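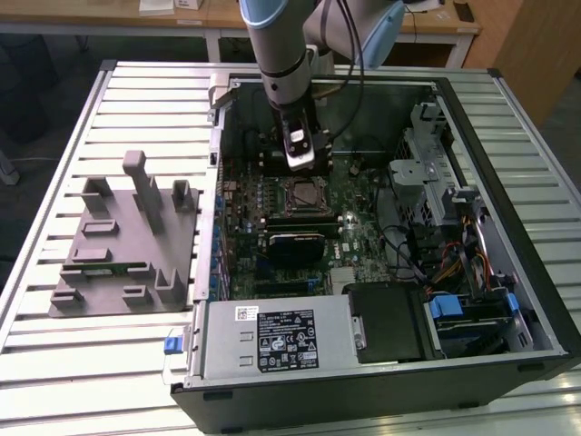
4. Setting up suggested replies and message tone

Kamby can guess the tone of a message before you send it and offer a reply in kind. The guesses are only guesses. In our own trial it read 54 of 298 messages wrong, mostly dry humor taken as anger. Set it up with that in mind.

1. Open Settings, then Messages, then Tone.
2. Turn on Show tone label. Leave Send tone label to others off for now.
3. Pick your main language. If you switch languages mid-sentence, choose Mixed. It is slower and, in our view, not much smarter.
4. Under Suggested replies, set the limit. The default is 11 per day. We think that is plenty.
5. Type a test message to yourself and check the label under it.

Note: The label needs 20 sent messages before it claims to know your style. Before that it shows "Learning." What it has learned at that point is open to question, so read the label as you would a horoscope.

Note: Contacts on Voda see the words of your message but no label.

Caution: Do not turn on Auto-send. It sends the first suggestion after a short delay, and the first suggestion is often "Sounds great!" Amerley Quansah, who tested this section, got that in reply to a canceled flight.

6. To clear what Kamby has stored, tap Reset tone. The screen says "Your style has been forgotten." We could confirm only that the labels go back to "Learning."

If the Tone menu is missing, update the app and sign in again. For group chats, see section 5.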